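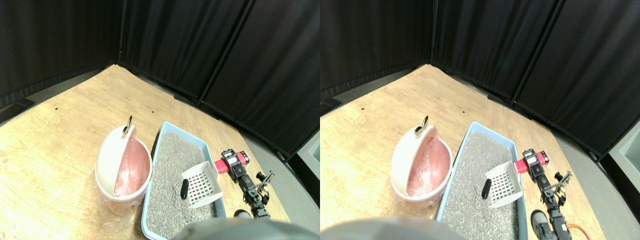

Nistthorpe Working Group on Home Robot Practice
Minutes, 06/02/2022

Present: Onyekachi Nwankwo (chair), Ho-yin Mak (minutes), members from Gillix and Marulanda
Apologies: Zundale

1. Previous minutes
Accepted. Ho-yin noted that the action on sharing test logs was marked done last time. One log was shared. The action is open again.

2. Draft practice note on pet care chores
The draft now runs to 87 clauses. Onyekachi asked who was expected to read them. Gillix said test teams would read the parts that applied to them. The chair doubted this and asked Gillix when its own test team had last opened the current note. Gillix will check.

Clause 4 says an arm working a litter box must be "hygienic at all times." Ho-yin asked how anyone would test that. Marulanda offered "cleaned to a suitable level," and it was pointed out that this can't be tested either. The clause is struck until someone writes a version with a pass and a fail in it.

Clause 9 (tool grips) was discussed at length. The draft lets a team fix a scoop to a grip made for the arm and still report the result as "uses ordinary household tools." The chair's view is that a scoop with a special handle is a special scoop. Gillix argued that the blade is the part that does the work. No agreement. For now, reports must say in the first paragraph whether the handle was changed, and must show the tool in place.

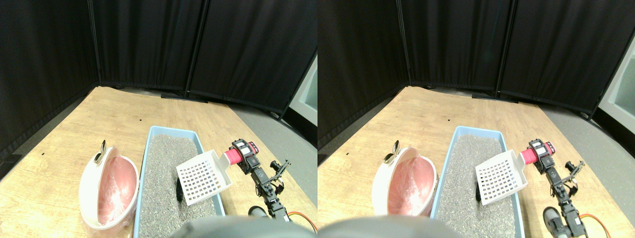

Photo: Nistthorpe Working Group / bench setup, litter tray and scoop

Clause 12 (layout) asks that the distance between tray and waste bin be written down. Ho-yin supports this. A bin placed right next to the tray with its lid already open is a much easier job than a bin across the room with its lid shut, and the draft scoring sheet gives the same mark to both. Marulanda said opening the lid is "a separate skill." The chair replied that a cat owner would not see it that way. Agreed that lid position at the start must be recorded.

3. Number of trial runs
Marulanda proposed 3,000 runs before any claim of reliable work. Onyekachi asked where the figure came from. It came from an earlier draft, which took it from a slide. Members were not against a large number, but several would like a reason for it. Held over.

Gillix asked whether runs where a person steps in may be counted if the person "only nudges" the tray. No.

4. Grips and loose parts

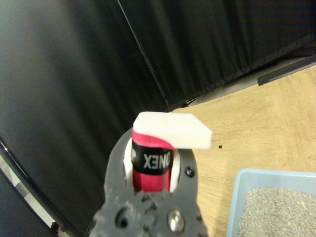 The current wording asks for grips to be "checked regularly," and the group could not say what a check consists of. Ho-yin proposed that the screws and inner pads be looked at before each session and initialed on a sheet. Marulanda felt a sheet would get filled in at the end of the week from memory. The chair said this was likely and that she would still take a bad sheet over no sheet.

Gillix also wants a clause on objects resting on top of a gripped part. Wording to come from them. The chair asked that it be short.

5. Use of the group's name
Zundale's brochure describes its arm as "in line with Nistthorpe practice." The note is a draft, and there is nothing yet to be in line with. Onyekachi will write and ask for the line to come out.

6. Actions
Gillix: wording on resting objects; answer on clause 9.
Marulanda: source for the run count, or a new figure.
Ho-yin Mak: rewrite clause 12 and the scoring sheet; chase test logs.
Onyekachi Nwankwo: letter to Zundale; cut the draft by half.

Next meeting in June, 2 hours, same room.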